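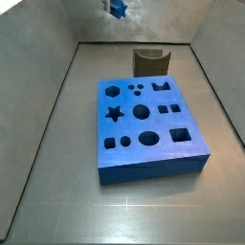
Been playing the Bandix record all week and I still can't decide if I like side two. Side one, no question. Six songs, in and out, the steel guitar comes in late on the opener and you forgive everything before it. But side two is where they try to be a country band and a soul band and a gospel band one after another, and it's a bit like a blue shape-sorting block with all those different holes sunk in the top. Every song has its own shaped slot. Hexagon here, three little circles there. Nothing goes in where the last one went. Some nights I think that's great. Other nights I get up and flip it back.

Anyway. Got it at the Fleletside show in July, from the table by the door, last copy they had in a sleeve without a bent corner. Number 908 on the back in pencil. Didn't ask how many they pressed, should have.

The show itself. Doors at 7, which meant nothing, opener didn't plug in until well after. Opener was Åsmund Engebretsen, alone, with a borrowed guitar, his own was stuck at the airport. Slow songs mostly. One about a ferry that went on forever in the good way. He tunes between every song and talks while he's tuning, and the talk is half the set. I'd never heard of him. Now I have two of his EPs and a cassette I can't play because the deck in my car eats them.

Then a long break. Line for drinks out to the sidewalk. I stayed put because I had the good spot, left side, near the pedal steel, and I wasn't giving that up for a warm beer.

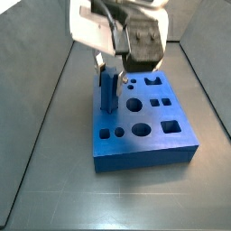
Bandix came on and went straight into "Bowen", no hello. It's the single, I guess, if anyone still says single, and most bands would save it. Smart to get it out of the way. After that the crowd quit waiting for it and started listening. The harmonies were rough for two songs — monitors, you could see the singer pointing at her ear — and then somebody fixed something and wow. Three voices, barely any reverb. I had my arms folded the whole first half like an idiot and then I didn't.

The drummer plays brushes on nearly everything. On the record I thought that was a production thing, some kind of studio choice, but no, he just plays that way. Even on the fast one. Expecially on the fast one. You'd think it would get lost in a room that size and it doesnt.

Low point was the cover. I won't say which, you can guess, every country band does it, and they did it the way every country band does it. People sang along. Fine. I looked at my shoes.

High point was the last song before the encore, the long one that closes side two. On the record it fades. Live it has an actual ending, the steel holds one note and the rest of them stop, and he just lets it go sour and then bends it back. I want that version. Put that version out please.

I wrote a few lines about all this on the Boltent board the same night, still half deaf, and said side two didn't hang together.
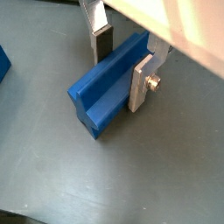 Yuto Kinoshita wrote back that I had it the wrong way around, that side two was the whole band and side one was the part they made for radio, and had I tried starting with side two and leaving the opener for last? He's seen them four times so ok. He also said the steel player is new since the record, so what I heard live is a different guy than the one I've been going on about all week. Did not know that. Explains the ending maybe.

So I tried it. Side two first, lights off, dishes not done. It's better. I don't know if it's fixed but the gospel one makes more sense when it isn't coming after all that steel. The soul one still sounds like a demo to me, sorry Yuto.

They're back this way in the fall supposedly, smaller room. If Engebretsen is opening again I'll get there early. Somebody bring him a guitar.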